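Notebook, Trirden test room
August, entry begun 08:40

Carrying on with the glove comparison for the goods-in area. Jamila wants one recommended glove for unpacking and one for the strapping bench, and at present both areas draw from the same box of Gultov dipped liners. The Pomar samples came in late, so today is mostly conditioning, marking up and the first abrasion pairs.
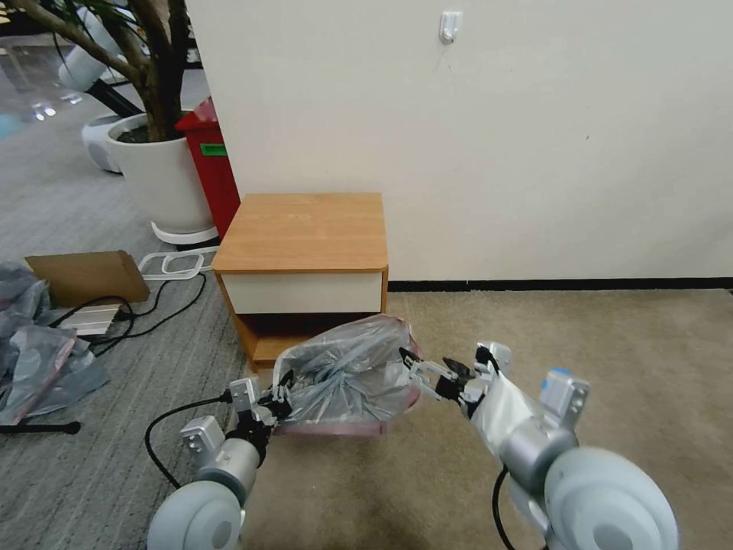
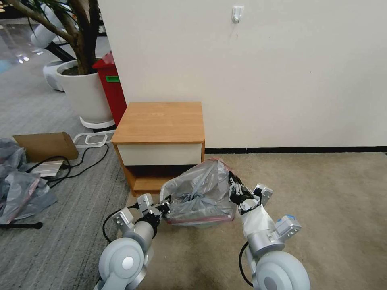
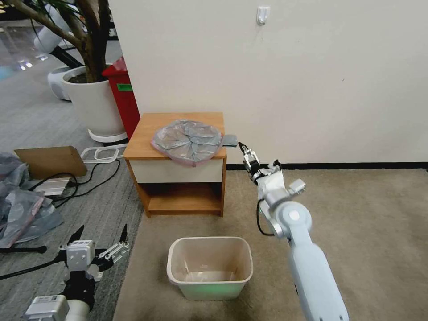 Clear or translucent bag and bedside cabinet, all three.

Conditioning and marking

Samples laid flat in the conditioning cabinet overnight, cuffs open. Gultov liners marked G on the cuff in laundry pen, Pomar marked P, left and right kept as pairs. Pen did not take on the Pomar cuff binding, so those are marked on the inside of the cuff instead. Ashraful pointed out that the inside mark sits against the skin for the wear trial. Will switch to a stitched tag before any of them go out to people.

One Pomar pair rejected on arrival: coating missing between thumb and forefinger on the left hand. Kept in the drawer with a note. Elsa to raise it with the supplier, along with the question of whether the coating is one dip or two. Their sheet says one thing on the front page and another in the table.

Abrasion, palm specimens

Cut from the palm, coated side up, mounted as usual. Inspected at intervals, machine stopped and lid off each time, specimen not removed from the holder.

Gultov: coating scuffed early but no thread showing until well on. First broken yarn at 724 cycles.
Pomar: first broken yarn at 600 cycles. Break at the edge of the specimen, close to the clamp, so I don't trust it. Repeat needed with a fresh cut and the clamp ring cleaned. There was a line of old adhesive on the ring that I should have seen before starting.

Not entering the Pomar figure in the summary sheet until the repeat is in. Debashish has access to the sheet and has been told to leave that cell blank.

Blade cut

Not run. The blades we have are from an opened packet and the check cut on the cotton reference was outside our own limits both times. New packet ordered through Bhattacharjee, who quoted 5 working days. Both gloves are sold as the lowest cut level and I have no reason to expect otherwise, but the unpacking team handle box knives and I want our own numbers before signing anything.

Grip and dexterity

Farzana did the pin pick-up in both gloves, size 8. Smallest pin managed in the Gultov, three clean lifts out of three. In the Pomar she managed the next pin up but dropped the smallest one each time. Her comment was that the fingertip seam on the Pomar sits across the pad of the index finger, and turning the liner slightly made it better for a minute or so, then it worked its way back. Size 7 might cure this. We have no size 7 in the Pomar.

Dry grip on a steel bar much the same for both. Oiled grip clearly worse in the Gultov — it skated on the bar from the first pull. That matters for strapping and hardly at all for unpacking, which may be enough reason to split the two areas whatever the abrasion repeat says.

Washing

12 pairs set aside for the wash run, half of each make. Forty degrees, no softener, line dried. Measure cuff to middle fingertip before and after. Last time the lengths were taken with the glove hanging and again with it flat, and the two sets could not be compared. Flat only, on the board, light hand pressure.

To do

Stitched tags for wear trial pairs (Ashraful)
Ask Pomar about single or double dip, and for two pairs in size 7 (Elsa)
Clean clamp ring, recut and repeat Pomar abrasion (me)
Find the board with the scale on it, last seen by the sink
Blade cut on hold until the new packet is checked against cotton

16:15, machine off and covered. Wash load goes on tomorrow first thing, if the board has turned up by then.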